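3 minute read

We use cookies to keep you signed in to the list archive. Accept / Manage

Re: [shopfloor-chores] Are we there yet? (February thread)

Solomiia Levchenko wrote:
> I think you are being too hard on the two-arm setups. The Arow people
> logged 316 folds in February and say most of them came out square.
> If it can fold a carton flap it can fold a towel, and if it can fold
> a towel then half the chores in my house are covered. What would it
> take for you to say yes?

Solomiia,

Fewer adjectives, for a start. "Most" and "square" are both doing a lot of lifting in that sentence. I asked for the log and got 316 lines with a pass/fail column and no note on who set the piece down before each try. At Hovavwood we pack flat shelves into cartons all day, and setting the piece down is the job. The fold takes a second. Getting the sheet out of the stack, turned the right way and lined up with the board is where a new hire loses the morning.

I'm also not with you on carton to towel. Cardboard has a crease and it wants to go where the crease goes. A towel has no opinion. I spent a winter on the Sillia bench trying to get a gripper to find the corner of a dishcloth and I would not let that thing near my linen closet.

What I'd like people on this list to look at more is the table, and less the finished box. Oak grain on one side, pale cardboard on the other, and the gripper has to work where they meet. Tan on light brown, with a shadow over part of the wood and a bright patch along the top. And look at the cables. I know everyone says the cables get tidied up later. I have been hearing "later" since Nechyporuk was still selling conveyor parts. A thick loop hanging that close to the work is going to snag a flap sooner or later, and then somebody has to walk over and free it.
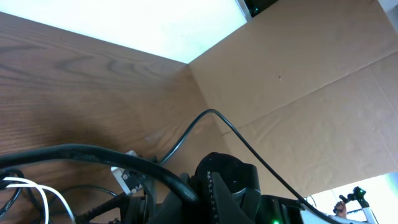
What it would take for me to say yes

1. One full shift, no hands on the table. If a person straightens the sheet, that counts as a miss, and I want it written down as one.

2. Mixed stock. Our smallest carton blank is 316 mm on the long side and the largest is 746, and they come off the same cart. Don't send me a run with one size.

3. Old cardboard too. Ours gets wrinkled in the damp end of the building and we still use it.

4. The time per piece, including the stops. My slowest packer does a carton in 27 seconds and she answers the phone.

I'd settle for three of the four. If Arow wants to bring their setup over I'll clear a bench and supply 544 blanks, and they can keep the scraps.

As for your house, buy a second laundry basket.

> P.S. Are you still running the old strapping machine?

Yes. It jams too, but I know where.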